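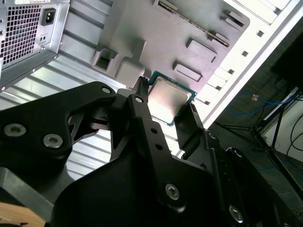
A desktop processor held by its edges in front of an open case.

How to move your contacts and messages to a new phone with Tridton

Tridton copies contacts, text messages and call history from one phone to another over a home Wi-Fi network. It does not copy apps or paid music. The steps were written for version 30 of the app and apply to both the free and the paid edition. The free edition stops at 300 contacts and 2000 messages.

Before you start

Charge both phones to at least half. Connect them to the same Wi-Fi network and turn off any VPN. The new phone needs 277 MB of free space for the app and its working files – photos sent inside messages need more.

If the old phone syncs through Rorka, open its settings and pause syncing. Leaving it on can produce duplicate entries.

Steps

1. Install Tridton on both phones and open it.

2. On the old phone, tap Send. On the new phone, tap Receive.

3. A six-digit code appears on the new phone. Type it on the old phone and tap Pair.

4. Choose what to copy. Contacts and Messages are checked by default. Call History is off.

5. Tap Start. Keep both screens on until the new phone shows Finished.

6. When asked, set your usual messaging app as the default again. Messages will not arrive in it until you do.

If pairing fails

Check that both phones show the same network name. Some routers, including the Beaudoin models with a guest mode, keep devices on the guest network apart. Move both phones to the main network and repeat step 3. The code expires after 30 seconds, so a new one may be needed.

If contacts are missing

Contacts stored on the SIM card are skipped. Open the contacts app on the old phone, choose Import from SIM, save them to the phone, then run the transfer again with only Contacts checked. Existing entries are left alone.

Do not erase the old phone until you have opened several message threads on the new one and scrolled back to the oldest entries.

Written by Hélène McKinnon. Menu names checked in November.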